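Leave the Baseplate Empty

29th September

The toy library in Bakthorpe lends out 22 tubs of LEGO bricks, and most come back with something half built still stuck to the baseplate. The rule says to strip it before returning. Plenty of borrowers think the rule is fussy. I think it is right, and I would go further.

A half-finished house tells the next child what to make. I watched this all through April at the Lenodcombe branch. Children given a started model added to it for a few minutes and wandered off. Children given a bare plate took longer to begin, then stayed.

I would also put out fewer bricks. A tub of 60 gets tipped on the floor and stirred. Four bricks beside a plate get picked up and looked at.
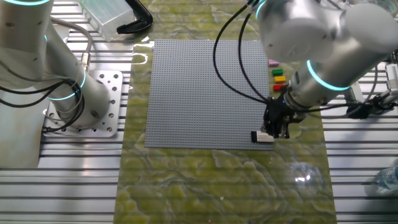 Color matters more than shape at that stage. A red, a yellow, a green and a pink give a child something to decide — which goes first, which goes next to which. More can come out of the tub later, when they ask.

Parents tell me this is stingy. A full tub costs 20 dollars to replace and they want the use of it. They still have the tub. It can sit on the shelf with the lid on.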